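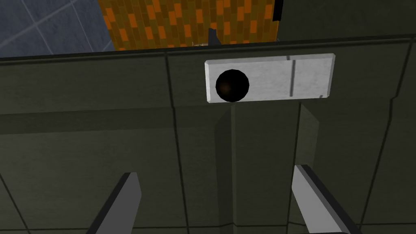 Call for participating schools: Savo Peer Review Year

Savo is looking for middle and high schools to take part in its next peer review year. Applications open in November. Public, charter and independent schools may all apply, and a school does not need to have worked with us before.

What the peer review year is

Schools are placed in groups of four. Over one school year, each school in a group is visited once by a team from the other three, and sends its own teachers on three visits. A visit lasts two full school days. The visiting team sits in on classes, meets with students and staff, and reads the school's own written review of itself. Two weeks later the team sends a report of no more than eight pages.

Reports are not published and schools are not ranked. The host school decides who sees its report. We keep one copy for the group record and remove it after three years if the school asks us to.

Who can apply

Your school should have at least 100 students enrolled in grades 6 through 12. Schools with more than 800 students are welcome but will be asked to pick one division or grade band for review, as a visiting team of six cannot cover a larger building in two days.

The head of school must sign the application. We also need one named contact with at least two hours a week set aside for the work between January and May. In past years this has been an assistant principal, a department head, a counselor or a senior teacher. The title doesn't matter but the hours do.

What we ask of your school

Release six teachers for two days each, three times in the year. They do not have to be the same six each time.
Host one visit and provide a room the visiting team can use for both days.
Complete the self-review in the Gekon online workbook before your visit. Most schools take five to six weeks over it.
Run the student survey in grades 7, 9 and 11, or in whichever of those grades you have.
Send your contact and one other person to the opening meeting at the Lahlou Center.

What you get

All workbook and survey access is paid for by Savo. There is no fee to take part. We pay for substitutes up to a fixed daily rate and for travel over 30 miles. Hotel rooms are booked by our office, two nights per visit, single rooms.

Each school also gets three places at the Brillow summer session for teachers, and its students in grades 10 and 11 may apply for the Brillow study awards. The awards are decided separately and a school's review has no bearing on them.
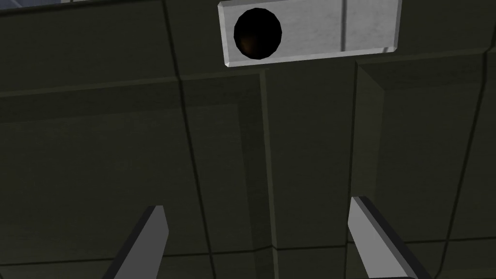 One contact at a school in last year's group wrote to us that the self-review was harder than the visit. "We had 823 survey responses and no plan for reading them. Get two people on that before the survey closes, and don't leave it to the contact. The visit itself was fine. Our teachers mostly wanted to talk about the schools they had gone to see." We have since moved the survey three weeks earlier in the calendar and added a short guide to sorting the written answers.

How groups are made

We had 121 applications last year and placed 64 schools. We try to keep the schools in a group within three hours' drive of each other, and we avoid grouping schools from the same district. If there is a school you would prefer not to be placed with, say so on the form. You don't need to give a reason.

Schools that applied before and were not placed should send a new form. The old one can be reused if enrollment and contact details are still correct, but the signature must be new.

How to apply

Fill in the two-page form and attach:
your bell schedule
a current staff list by department
your school calendar for the coming year, with testing weeks marked
a letter from the head of school, one page at most, saying what you would like the visiting team to look at

Please don't send brochures, test score reports or accreditation documents. They are not read at this stage.

Forms are accepted until 5 p.m. on the last school day in November. Late forms go on the waiting list. We write to every school in December, and placed schools have two weeks to accept.

A phone session for schools with questions is held each week while applications are open, at 3:30 p.m. It runs for 40 minutes and you can join for any part of it. The dial-in number is on the first page of the form. Questions about visit dates should wait until groups are set.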